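Zindora to bring back gray-blue wall paints after customer requests

January 2, 2020 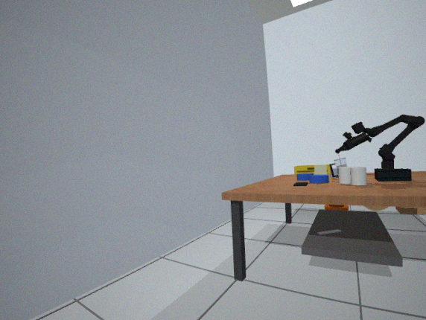
Gray-blue next to a paler blue-white. Shades like these return to Zindora stores this month.

Paint maker Zindora will return a group of gray-blue wall colors to its stores in January, two years after dropping them from its main range.

The company, based in Costden, said the colors will be sold under the name Giltness and will come in flat and eggshell finishes. They will go on sale first at its store on Trindade Street, with the remaining stores to follow before the end of the month.

Zindora stopped making the older blues when it cut its catalog and moved most of its interior paints toward white, cream and light brown. Those colors sold well at first, the company said, but store staff kept hearing from people who wanted to touch up or repaint rooms in a blue that was no longer on the shelf.

"People would come in with a lid from an old can, or a chip of dry paint in an envelope, and ask us to match it," said Dalva Bezerra, who runs the color department. "We can mix something close, but on a big wall you see the difference. Then they end up painting the whole room again."

Bezerra said her department kept a record of such requests last year and counted 223 of them. Most were for mid-tone blues with some gray in them. A smaller number were for very pale blues, which many customers use on one or two walls beside a darker one.

The new range does not copy the old formulas exactly. Two of the pigments used before have been replaced, and the base has been changed so that the paint has less odor while it dries. Customers who still have the older paint on their walls are being told to test a small patch before buying a full can. The company expects the flat finish to be the closer match.

Sample pots will be available in every color. Zindora plans to give away 1000 of them at the Trindade Street store, one per household, while they last. After that they will be sold at the usual price.

The darker shades will need two coats over a white wall, according to the printed color card, and three over red or orange. Store staff will also carry a tinted primer – sold separately – for people covering a strong color.

Bezerra said shoppers should look at a sample in the room where it will be used. Gray-blue can look green in a room with warm bulbs and much colder under a white ceiling light. She suggests painting a piece of card, moving it from wall to wall and checking it once in the morning and once at night.

"The wall across from a window and the wall next to it will not look the same, even from one can," she said. "It helps to know that before you buy."

The return of the blues will mean some changes elsewhere. Four of the light brown shades introduced two years ago will be discontinued, and remaining cans will be marked down. Zindora has not said which four, but said a list would be posted in stores before the new paint arrives.

The company is also changing the size of its cans. The smallest can of wall paint now covers 60 square feet with one coat, and the next size up covers 200. A larger can for contractors will be offered in white and in the three best-selling Giltness colors, though only by order.

Existing store credit can be used on the new range. Paint that has been mixed to match a customer's own sample still cannot be returned, a rule that has been in place for several years and will stay the same.

Color cards can be picked up at the paint counter now. Orders for contractor cans open when the range goes on sale, and Zindora said the first of those should be ready within two weeks of ordering.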